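Nummont Household Repair and Reuse Program
Interim Progress Report to the Bovis Fund
September 8, 2025

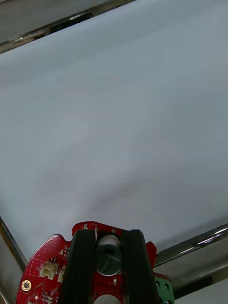 A pale, smooth surface with a metal rail along its far side.

This report covers the first half of the grant period. The program offers low-cost repair of furniture and small appliances to residents of Nummont and the neighboring district of Plutuvham.

Activity to date
The program accepted 258 items for repair, most of them chairs, lamps and kitchen appliances. Demand in Plutuvham was higher than planned, and opening hours there were extended by five hours a week. Evening sessions in Nummont drew fewer residents than expected and have been moved to the afternoon.

Spending
Parts and supplies came to $3,975, which is within the approved budget line. Replacement cords and upholstery fabric were the largest costs. No funds have been moved between budget lines.

Delays
The training course planned with Queiroz Workshops started late – the classroom lease was signed after the date given in our proposal. Some 30 residents have now enrolled, and the full course will be taught within the grant period.

Next steps
A second intake point will open in Plutuvham before the end of the year. We ask the Fund to approve the revised training schedule submitted with this report. The final accounts will follow in December.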